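Cultden Home Forum > Kitchen and Dining > Table linens and coverings

Thread: Wipe-clean tablecloth, worth it or go back to cotton?

saltbox_rhea
Posts: 217
2020-04-29
We eat, do schoolwork and fold clothes at the same table and I am washing a cotton tablecloth every other day. The table is pine, soft, and dents if you look at it wrong. I want something I can wipe. My mother had the flannel-backed vinyl kind and I remember it cracking along the table edge after a couple of years and smelling like a shower curtain when new. Are they better now? Table is 5 feet long, seats six if two of them are kids.
Rhea

mabaso_t
Posts: 3,610
They are better, but there are still two kinds and people mix them up. One is vinyl with a fuzzy backing. The other is cotton or a cotton blend with a coating on top. The coated cotton drapes like cloth and costs more. The vinyl stands out stiff at the corners but takes more abuse. For schoolwork I would get the vinyl.

The smell goes away if you hang it outside for two days. Do not fold it back up in the package while you wait for good weather.

gravyboat
Posts: 94
Going to disagree with Tshepo. We had vinyl and my forearms stuck to it every August. You peel yourself off it to get the salt. Coated cotton is less sticky and you can put it through a cold wash a few times a year. Ours is from Landanon and has been on the table four years.

mabaso_t
Four years with kids?

gravyboat
No kids. Two adults and a dog.

mabaso_t
That's my point. Markers will go into coated cotton. The coating wears thin where people sit, and then it stains like any other cloth. I went through two of them before I gave up.

pinchpot
Posts: 508
Markers go into vinyl too. Permanent ones do, anyway. Ballpoint is the worst. I have a grocery list from last year that transferred off the paper and I can still read "eggs."

Rubbing alcohol takes off some ink but it also takes off the print, so try it on the part that hangs down first.

saltbox_rhea
Thanks all. What about heat? I put pans on a trivet but the kids forget with soup bowls.

mabaso_t
Soup bowls are fine. Pans are not. Vinyl will pucker and it does not un-pucker. I lost one to a casserole dish. Put a felt pad under the whole thing and it will protect the pine from most of the heat and also from pencil points. The pad matters more than the cloth, in my opinion. Cut it an inch smaller than the tabletop all the way round so it doesn't show.

oldaitkenroad
Posts: 61
The Aitken pads come in a roll and you cut them with ordinary scissors. I would not use the foam kind. Glasses wobble on it and you can't write on it without pushing the pencil through the paper.

gravyboat
Agree on the pad. Still disagree on vinyl.

saltbox_rhea
Then I have to pick a pattern. My husband wants plain white. I think plain white is asking for trouble.

pinchpot
Plain white shows everything, including shadows of things that used to be on it. Go for a busy print. Small checks hide crumbs the best. I have a brown one with acorns and I have found whole raisins on it by hand because I couldn't see them.

oldaitkenroad
Is that a recommendation or a warning?

pinchpot
Bit of both. You do want to see the raisins.

mabaso_t
Mine is in between. It's a pale gray-white ground with big faded flowers, the washed-out watercolor look, pinkish peach with yellow-green leaves. My wife picked it and I didn't care for it, but it has turned out practical. The background is a little mottled, so water marks don't stand out, and it's light enough that you notice anything dark and wipe it up.

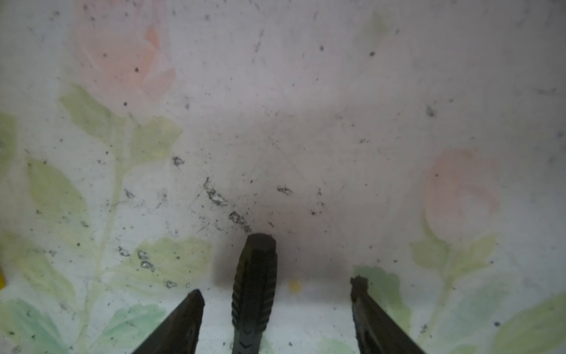 I had wanted the navy stripe. We had a dark one at the old place and every bit of flour and every dried drip of dish soap showed on it. You would wipe it and the wipe marks would show. Pale with a soft print has been less work. The one thing I'd change is the size of the flowers. With big ones you end up lining the cloth up so they look even on the table, and on a short table they never do.

gravyboat
That's a nice one. It does look a bit like my grandmother's guest room, but I would eat off it.

pinchpot
Faded prints are also good because you can't tell when they have faded. My acorns by the window are now a different color from my acorns by the wall.

saltbox_rhea
I like that a lot more than I thought I would. How do you clean it day to day?

mabaso_t
Damp cloth with a drop of dish soap, then a second cloth with plain water. Most people skip the second one and then complain it feels tacky. That is soap residue. No scouring pads and no powder cleaner, they take the finish off. For tomato sauce, baking soda and water, leave it ten minutes.

Lift it once a week and wipe the table underneath as well. Things get in at the edges.

oldaitkenroad
For storage, roll it on a tube. A fold line in vinyl stays for months. If it arrives folded, a hair dryer on low from the underside helps. I have done this with one from Rondamari that had creases like a road map and it was flat by the next morning.

gravyboat
Or buy cloth and iron it.

oldaitkenroad
I haven't ironed anything since I retired.

saltbox_rhea
Measured tonight. With an 8 inch drop I can get the standard size and trim one end. Does the cut edge fray?

mabaso_t
Vinyl doesn't. Coated cotton can, so bind it or use pinking shears. Mark the line on the back with a pencil and a yardstick and cut on the floor. Kids tend to pull on a long drop, so 8 inches is about as much as I'd go.

saltbox_rhea
OK. Felt pad first, then flannel-backed vinyl in a pale floral. Husband has been told. I'll order the pad tonight and measure again before I cut anything.

gravyboat
Come back in August and tell us about your forearms.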